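Niamh Keogh took over the customer forum at Lestis in March, when it had 2840 registered members and very little going on. Most threads had one question and no reply. She spent her first weeks reading old posts.

"I wanted to know who used to answer people and why they stopped," she says. "There were 85 members who had once been regulars. I wrote to each of them by hand."

Replies came in slowly. Several said they had left when the forum moved to Brendura and their old posts lost their dates. Others had never been thanked. Keogh got the dates put back and began a short weekly round-up naming the people who had helped.

She didn't bring in points or badges. "We had those at Gulteo and people posted rubbish to get them. I'd sooner have three good answers a day."

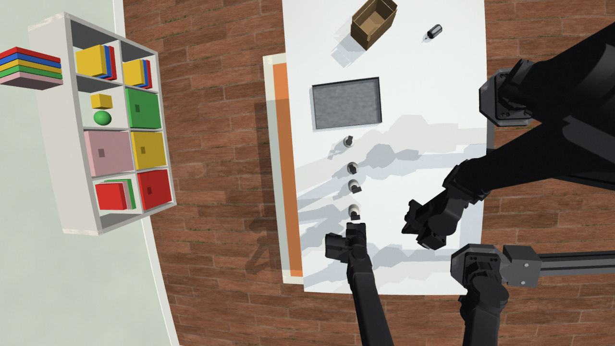
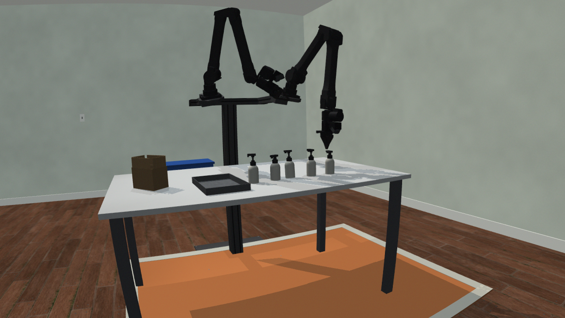
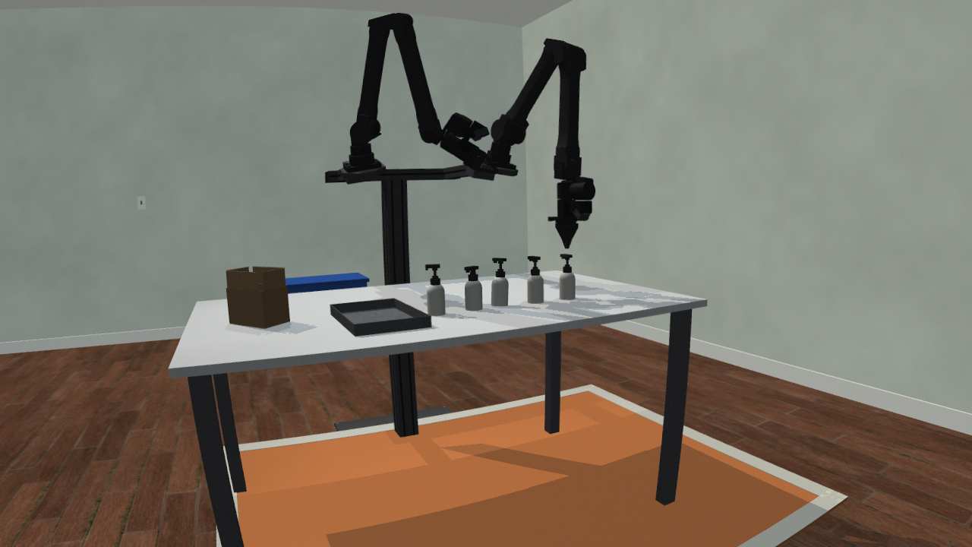 Assunta Ferri is less sure about doing without rewards, and told me that new members in particular need some sign that they are getting somewhere, or they ask one question and leave. Keogh accepts part of that. She has since added a welcome thread, and she answers in it herself most mornings before nine.

The hardest job has been saying no to the sales team, who would like to post offers in the help section. "They can have their own board. If someone comes in with a fault and gets a discount code, they won't come back."

Her next task is the search page, which still puts closed threads first.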